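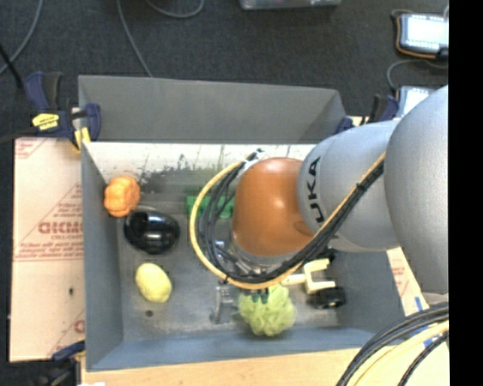 A KUKA arm over the grey test bin, with the cable bundle looped round the wrist and the gripper fingers down at the green ball.

Test the cables before you test the fingers

By Giorgia Gentile

Most gripper comparisons I read start with the fingers. They give you the stroke, the force, the weight of the thing and a table of objects it picked up. I have written reports like that myself. After a good part of this year spent comparing two grippers on the same arm, I think the order is wrong, and that people buying a gripper for bin work are being given the least useful numbers first.

The two we compared were the Mugo, a plain two-finger electric gripper, and the Saleter, which costs more and has softer tips and a force reading at each finger. Sudheer Kulkarni ran the arm and I kept the log. We gave each gripper 400 picks from the same metal bin, using a mixed lot of objects: soft balls, lumpy toys, smooth rounded things and a few odd plastic parts with bars and corners. The camera stayed where it was and the controller settings were the same apart from the grip commands.

On finger performance alone there was little in it. The Saleter was better on smooth, rounded objects. The Mugo was better at getting hold of thin plastic edges, as its tips are narrower. If I had stopped there I would have said buy the cheaper one unless your parts bruise easily, and that would have been a fair enough report.

But I had also asked Sudheer to note every time the arm stopped or had to be stopped, with the cause. There were 162 stops across both sets of picks. Fewer than a third had anything to do with the fingers losing an object. The largest group came from the cables and the air line: the loop catching on the rim of the bin, the loop pulling tight when the wrist turned too far, or the planner refusing a pose we had banned to protect the loop. The next largest group was the body of the gripper, or the wrist above it, coming too close to a wall.

None of this would appear on a data sheet. A data sheet describes the gripper sitting on a bench. In a bin, what goes in is the gripper, the flange, the last joint, the cables and whatever ties are holding the cables on. All of that has to fit between the walls, and it has to turn while it is down there.

The Saleter has its connector on the side. That means the cable has to leave sideways before it can turn up towards the arm, and the loop ends up wide. The Mugo's connector faces upward. We lost far fewer picks with it near the walls for that reason alone. I would now put connector position on the first page of any comparison, above grip force.

Godfrey Shirima, who read my draft, disagreed, and his argument deserves space. His view is that cable routing is the buyer's job. A good integrator will make a bracket, shorten the loop and tie it in the right places, and it is unfair to mark down a gripper for a mess that can be tidied. He also pointed out that we could have used an arm with the lines running inside it and lost most of the problem at a stroke.

I accept some of that. We did re-tie the loop twice, and the second attempt was better than the first. But the wrist still has to turn, and a loop that is short enough to clear the wall is often too short for the turn. Each time we fixed one we made the other worse. As for arms with internal lines, plenty of workshops already own an arm and are choosing a gripper to put on it. Telling them to buy a different arm is no help.

The second thing I would change is the bin. Too many trials are done on a flat table, or in a shallow tray with an open side. Objects in the middle of a tray are easy, and every gripper I have tried can manage them. The hard ones are the ones lying against a wall or pushed into a corner, where one finger has nowhere to go. We counted wall and corner picks separately, and the gap between the two grippers there was wider than anywhere else. If a maker shows you a video, look at where the objects are lying before you look at the fingers.

The bin should also be held down. We clamp ours. In an early run with a loose one, a finger pushed against the wall and the whole bin slid, and the pick went into the log as a success. On a real line the bin might be held in a fixture, and then the same push would become a fault. Ruwan Patwary found this when he was checking positions, and we threw those picks out and did them again.

Worn metal is worth keeping, too. I have been asked why we don't paint our bin or line it so that the camera has an easier time. The parts our readers handle come in scuffed bins with bright patches. A camera that is thrown by a shiny streak on the floor will be thrown by it at work, and it is better to learn that during a trial.

So my request to anyone who publishes these comparisons, including the people I work with at Sesen, is a modest one. Print the stop log. Say how many stops there were and what caused them, and put cables, walls, camera and fingers in separate lines. Say which way the connector faces. Give the wall and corner picks their own row. It is perhaps an extra page of work, and the notes usually exist already in somebody's notebook.

We will run the same test on a third gripper, from Tokbridge, in November. I have asked Sudheer to start with the cable routing this time and leave the fingers until the second day.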